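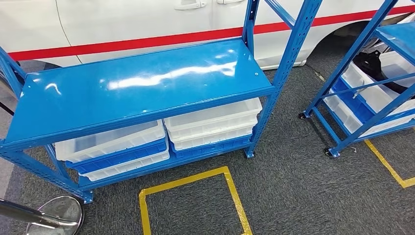 蓝色冲孔立柱货架，顶上那层还空着

车库囤货求助：罐头、米、油到底能不能放车库过夏天？

楼主 北坡的老獾
先说情况。家里厨房实在塞不下了，老婆下最后通牒，吃的喝的要么搬走要么吃掉。我就想着挪车库去。车库不带空调，朝西，夏天下午进去跟蒸笼似的。
要放的：大米两袋，番茄罐头一箱，金枪鱼罐头，食用油，面粉，还有我妈寄来的干香菇木耳一大包。
问题就一个，哪些能放哪些不能放。网上说法太乱了，有说罐头随便放的，有说超过多少度就报废的。
就问吃的。

2楼 咸鱼翻面煎
油千万别。去年放了两桶花生油在阳台，六月到九月，打开一股蜡笔味。倒了，心疼。

3楼 Yakubu_Okafor
米也别。生虫。不是可能，是肯定。
我家在楼道储物间放过，没放车库，都生了。小黑虫，爬得满袋子都是，最后喂鸡了（邻居的鸡）

4楼 三分糖去冰
米冻三天再放，虫卵冻死，密封桶装好，没事的。我一直这么弄

5楼 Yakubu_Okafor
回4楼：冻三天？我一袋二十五公斤，我冰箱冻哪，冻客厅？

6楼 三分糖去冰
分装啊大哥。五公斤一份轮着冻。麻烦是麻烦点

7楼 北坡的老獾（楼主）
分装可以考虑。冰柜有一台小的，Niritz的，就是里面全是我老婆的饺子……
那罐头呢？没人说罐头

8楼 罐头厂退下来的
说罐头。我在厂里干过十来年，讲几句。
铁罐头怕三样，热，潮，磕。热的话里面东西颜色味道变得快，保质期印的那个日子是按阴凉处算的，你放三十几度的地方，别指望那个日子了。番茄这种酸的尤其不行，酸吃罐子内壁，热了吃得更快。
金枪鱼油浸的稍微好点，也别过夏。
鼓了的一律扔，别尝，别闻，别心疼。

9楼 咸鱼翻面煎
专业人士来了。那番茄罐头到底能放多久啊，给个数

10楼 罐头厂退下来的
给不了数，看你那儿多热。我自己家的话，番茄的热天搬屋里，床底下都行，入秋再搬出去。

11楼 杠精本精
说得太吓人了吧。我爸车库里的罐头放五年了，照吃，人好好的，八十多了还打球

12楼 罐头厂退下来的
那是你爸运气好。也可能是你家车库凉快，半地下的那种？

13楼 杠精本精
……是半地下的

14楼 三分糖去冰
哈哈哈哈哈哈

15楼 Olumide D.
插一句，没人提味道？车库里有汽油机油玻璃水，面粉和茶叶特别吸味。我之前一袋面粉放车旁边，蒸出来的馒头一股加油站味，小孩死活不吃。
带盖的塑料箱不够，那个盖子都漏气的。要有胶圈的。我后来用的Veloso的那种卡扣桶，贵，但是确实不串味了。

16楼 杠精本精
Veloso？一个桶92块，我买两袋面粉都够了。广告吧

17楼 Olumide D.
广告你个头，我用三年了。你嫌贵拿玻璃罐，一样的，有胶圈就行

18楼 小满未满
干香菇木耳别往车库放！！！潮一次就完了。我妈也给我寄，我放过一次，雨季一过拿出来都软了，底下那层长毛。
晒干，分小袋，抽真空，扔冰箱冷冻或者屋里干的柜子。木耳还好说，香菇真的娇气

19楼 北坡的老獾（楼主）
记下了。香菇木耳留屋里。
现在看下来油不行，面粉不行，番茄不行，香菇不行，米要冻……那我车库到底能放啥啊，放了个寂寞

20楼 咸鱼翻面煎
放水，放纸，放洗衣粉

21楼 Ekene在路上
盐和糖可以，密封防潮就行，硬了敲开照用。白醋也可以。纯净水别晒着，塑料瓶的晒久了一股味儿。
你换个思路，把厨房里不是吃的搬车库。锅啊烤盘啊过年才用的大蒸笼，抽纸，垃圾袋，洗洁精，全搬走，厨房就空了，吃的原地不动。
我家就这么干的，一下午搞定

22楼 三分糖去冰
21楼这个可以，楼主抄作业

23楼 罐头厂退下来的
同意21楼。补一个，洗涤用品跟水别放一层，洗涤的放下面，漏了不祸害别的。

24楼 杠精本精
不同意。重的才放下面，水比洗洁精重多了。大桶水放上头，你不怕砸？

25楼 罐头厂退下来的
没让你放最顶上。水也放底下，分左右两头，中间隔开。行了吧

26楼 杠精本精
行

27楼 Yakubu_Okafor
老鼠呢老鼠呢，没人说老鼠？我们这片老鼠连肥皂都啃。纸箱别留，全换塑料箱或者铁盒。纸箱底下就是老鼠窝，我搬过一次家，掀开来，不说了，吃饭呢

28楼 小满未满
肥皂真啃的，作证。蜡烛也啃

29楼 北坡的老獾（楼主）
老鼠目前没见过……没见过应该就是没有吧

30楼 Yakubu_Okafor
没见过不等于没有。门缝塞钢丝棉，一指宽的都得塞

31楼 咸鱼翻面煎
买个温湿度计先量一礼拜再说啊，大家都在猜。我用的Dokus，能记最高最低的那种，十几块钱。下午三点看一眼你就死心了

32楼 北坡的老獾（楼主）
有道理。下单了，量完回来汇报

33楼 Chidubem
我是北边的，车库冬天零下，反过来的问题：玻璃瓶的东西冬天会冻裂，酱油没事，番茄酱的玻璃瓶裂过两个，一地红，我老婆以为出命案了。楼主你那边冬天冷不冷？冷的话玻璃瓶也注意。
啤酒也别放，别问我怎么知道的

34楼 杠精本精
怎么知道的

35楼 Chidubem
炸了17罐

36楼 三分糖去冰
一箱才24吧，剩下的呢

37楼 Chidubem
剩下的当晚喝了，怕它们也炸

38楼 北坡的老獾（楼主）
回来汇报。量了几天，下午三点最高三十八度，早上六点二十六度，湿度最高到过八十。
死心了。
吃的基本不往车库搬了，按21楼说的，把蒸笼烤盘抽纸那些搬出去。番茄罐头塞床底了，老婆说像仓鼠。米分装冻着，饺子吃掉了一半腾地方，连吃四顿，现在看见醋就饱。
油我打算就买小瓶的，以后不囤了，超市打折也不囤。

39楼 咸鱼翻面煎
三十八度，罐头放里面等于慢炖

40楼 Olumide D.
不囤最好。我算过去年囤的东西，买的时候便宜，最后扔掉的加起来1,874块，比省的多多了。大头是油和坚果，坚果哈喇得最快，核桃仁尤其是

41楼 杠精本精
你连这个都记账？

42楼 Olumide D.
记啊，不记怎么知道亏了

43楼 小满未满
坚果放冷冻！冷冻能放大半年，拿出来直接吃也不硬。瓜子也行

44楼 罐头厂退下来的
楼主番茄罐头放床底可以，记得日期朝外，先到期的放外手。不然一年后你又在里头翻出一罐鼓的

45楼 北坡的老獾（楼主）
好的师傅，今晚就爬进去重新摆

46楼 路过的Husent用户
问一下猫粮能放车库吗，大袋的，没开封

47楼 三分糖去冰
跟坚果一个道理，油大，热天会哈喇。猫比你嘴刁，不信试试

48楼 Yakubu_Okafor
还有老鼠。猫粮是老鼠最爱，没有之一

49楼 路过的Husent用户
可是我有猫啊

50楼 Yakubu_Okafor
猫睡车库？

51楼 路过的Husent用户
睡我枕头上。行吧，不放了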